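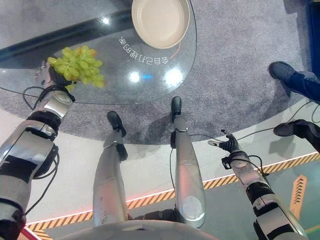
Tullthorpe Shared Workshop, humanoid build group
Minutes of the August meeting, taken by me again as I had the pen

We got going at 7pm, or a bit after, once the kettle had been found. Apologies from the Nernby lot, who were stuck behind roadworks. Last month's minutes were agreed, except that Domingo Núñez would like it known he did not "sulk" about the shoulder bearings, he was "thinking". Happy to correct that!

1. Arms and cables

Most of the evening went on this one. Domingo wants the cables run inside the arm shells, and I do see why, but it means opening up both forearms and I've only just got the left one closed. We had a long back and forth about zip ties versus fabric bands (I'm for bands, you can get them off without swearing). Agreed to leave the routing alone for now and shorten the slack at the wrists.
ACTION: me, wrists. Domingo to look out his good crimping tool.

2. Grapes and plates
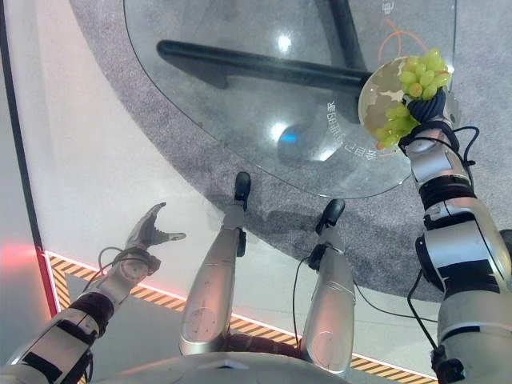 My big item was grip force, and I'd written two pages on it, which I was asked not to read out. The short version is that the soft setting is fine for fruit and I'd like to stop fiddling with it. What I'm less sure of is dishes. With a clear glass plate held at a tilt like that, and grapes hanging over the rim by the fingers, I want the wrist to know which way is level and do something about it. Domingo thinks it's a calibration matter. I think it's a software matter, mainly as I wrote the software and have a nasty feeling about one line in it. We agreed to level the wrist first and then run the same routine again, 5 goes with each hand, writing down every one (including the embarrassing ones).
ACTION: both of us. Somebody please bring more grapes, seedless if they're on offer.

3. Left hand

The thumb still comes round later than I'd like, so I've been slowing the other fingers down to match it, and it makes for a very stately sort of grab.

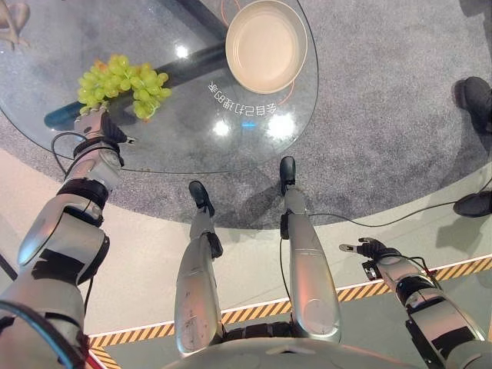

I don't mind stately, but Domingo does, and he's asked for the thumb motor to be swapped for one of the Podow ones in the drawer. There are 2 left. Fine by me as long as he does the soldering! We also talked about whether to pick the bunch up by the stem end or just get the whole hand round it. No decision, more trying needed.

4. Money

The tin stands at 900 and the new battery pack from Pētersons would be 3000, so that's that for this year, unless the autumn open evening goes very well indeed. Domingo suggested a raffle. I suggested he organise it. Noted.

5. Any other business

Scuffs on the leg shells: do we polish them or leave them? I like them as they are. Left for next time.

The blue mug is mine, please put it back on the hook.

Finished at 9.20pm. Next meeting same place, same time, and I'll bring biscuits.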